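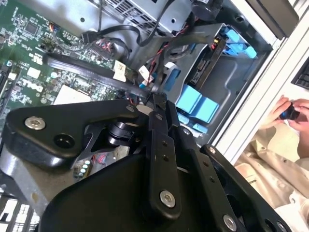 Waldemar Baran would have bought the gripper last, and he told Aarne Hirvonen so at the first budget meeting. Pick the arm, he argued, then the bench, then see what's left for the hand.

Hirvonen went the other way, and he still lights up when he talks about it. "The hand is what touches the computer! Everything else just carries it around," he says. He plans equipment for Haltesico, which takes in retired office desktops and strips them for parts, and he spent most of the winter on a spreadsheet that started with fingers and worked backward to the floor.

We talk over coffee in the room next to the workshop, where the spreadsheet is printed out and taped to the wall in long strips. It has 48 lines. The arm is one of them, and he's very happy to show me all the others – mounts, spare fingertips, cable covers, a second power strip, training hours, a shelf.

"People ask me what a robot costs, and I give them the arm price because it's the one they want," he says. "Then I ask how many kinds of desktop they open in a week. That's the number that changes your budget."

At Haltesico the answer was 7 case styles that come in often enough to plan for. Each one has its own way of holding a drive, its own latches, its own mess of cables over the board. Hirvonen priced every style as a separate job, with its own setup time, and then crossed off the ones that would never pay. He kept 4.

"That was the best afternoon of the whole project," he says. "I had been trying to buy a machine that could do everything. Once I crossed those out, I could see a machine we could afford."

He got quotes from Vasmont and from Plenar, and asked both to split them the same way: hardware, installation, software, support after the first year. Vasmont's came back cheaper at the top of the page. By the bottom of the page they were close enough that he went with the one whose spare parts he could order singly. He'd like that to be the first question anyone asks a supplier. 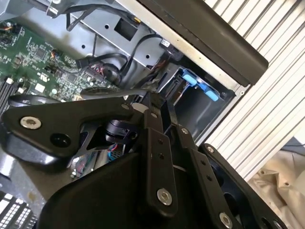

Support is the part of the spreadsheet he's proudest of, and it takes up nearly a whole strip of paper. He budgeted for a person at the bench every hour the arm is running, at full wages, for the first two years. Baran had hoped that line would shrink faster. Hirvonen wouldn't touch it.

"Somebody has to know what a stuck latch looks like," he says. "Our people can tell a bad clip by feel. If I take them off the bench to save money, I'm paying for an arm and throwing away what it's supposed to learn from."

He also set aside money for breaking things. Fingertips wear, screws get stripped, and a few good boards were always going to be ruined along the way. He gave all that one line called "tuition," and the name stuck with everyone except the accountant, who moved it under repairs.

Would he do anything differently? He gets up and finds the strip with the bench on it. The bench came too late, he says, and it was too low. It was ordered in June from Wasilewska, after the arm, and he had to pay again to raise it. "Get the bench early. Put tape on the floor, put an old desktop on a table, and stand there for a morning moving your arms around. You'll feel silly, and it's free."

Next on his list is a second gripper, and the two men are arguing about it already. Baran wants another one of the same, so the spares can be shared. Hirvonen wants something slimmer for the tight drive bays, and he has a price for it penciled in at the end of the last strip, with a question mark after it.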